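# About Gistona

Gistona supplies hand-held grippers, and the training service that goes with them, to companies and schools that teach robots to handle household fabrics.
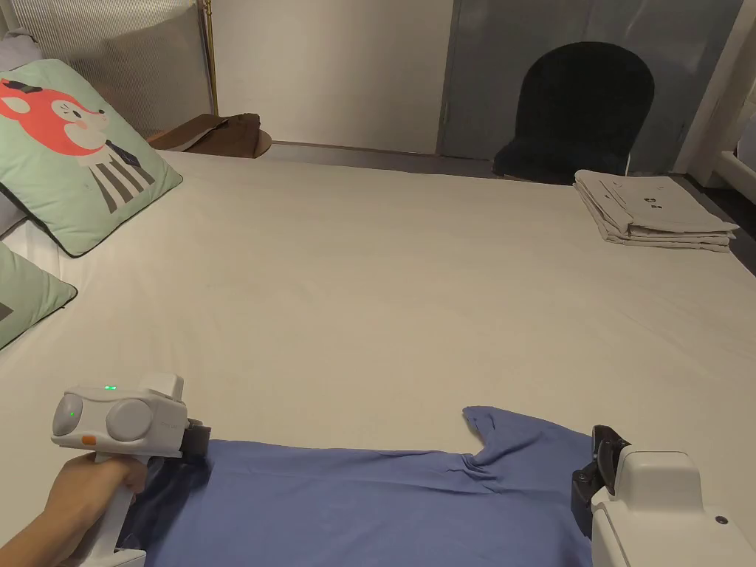
The company was founded by Azlan Hutapea, who had spent several years in commercial laundry equipment before turning to robotics. His view then, as now, was that the people who know how to fold a shirt should be the ones to teach it. Our products are designed so that a person with no engineering background can pick up a pair of grippers and begin work the same morning.

## What We Offer

Our main product is the Prisska kit. Each kit contains two hand-held grippers, a charging dock, a carrying case and a printed guide. The operator carries out an ordinary task with the grippers, such as spreading a T-shirt on a bed or stacking clean clothes, and the motion is recorded for use in training a robot arm fitted with matching jaws. Kits may be purchased outright or leased by the month.

Customers who prefer not to record their own material may use the Teoh service. Under this arrangement, our trained operators work in furnished apartments and homes, following a task list agreed upon with the customer. Recordings are reviewed by a second member of staff before delivery — sessions that do not meet the agreed standard are repeated at our expense.

## Our People

Gistona employs 13 full-time staff and maintains a register of 20 part-time operators. Many of our operators came to us from hotel housekeeping, tailoring and home care. All of them complete a paid training course before their first assignment, and they are consulted on every change to the grip, the weight and the placement of the controls. The current handle was adopted in July after a long trial among the operators themselves.

## Homes and Privacy

Work in a private home takes place only with the written consent of the householder. Family photographs, mail and medical items are put away before a session begins. A householder may ask to have a recording deleted, and we confirm each deletion in writing.

## Working With Schools

Through the Brinia program, we lend kits to high schools and community colleges for one term at no charge. Participating teachers receive lesson plans and a half day of instruction. Schools pay return shipping only. Applications for the coming term open on Monday, August 3, 2020, and should be submitted by a department head or principal.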